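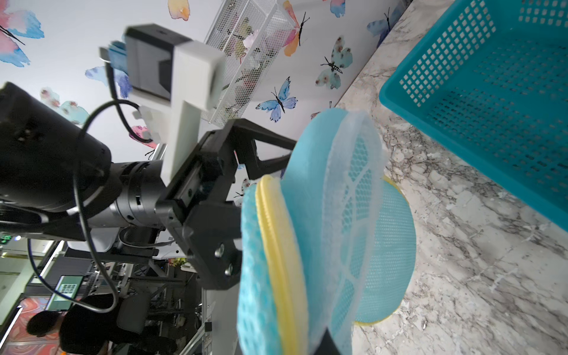
Tsegereda Ambaye remarked, when we showed her the first draft of this section, that a clog lives or dies by what lies under the heel, and that we had written far too much about the wood and far too little about the lining. We have taken her point gladly, and the pages that follow are a good deal better for it.

4. Linings and loose insoles

The wooden clogs worn in the Remar valley were carved a little roomy on purpose, so that the wearer could tuck in straw, felt, or a folded rag as the weather asked. In Vistberg, where the ground stays damp well into September, people seem to have liked straw best, and the older wearers we spoke with still remember changing it every evening by the stove. Felt came later, from the workshop at Rilham, whose surviving order book lists 3,000 pairs of insoles, with 20 of them marked as returned for being cut too narrow (we were very fond of that entry!).

Figure 4. Pads of light blue mesh with yellow edging, smooth light blue foam, and white mesh.

Felt held its shape longer than straw, though it took far more patience to dry, and several families kept a second set so that one could hang while the other was worn.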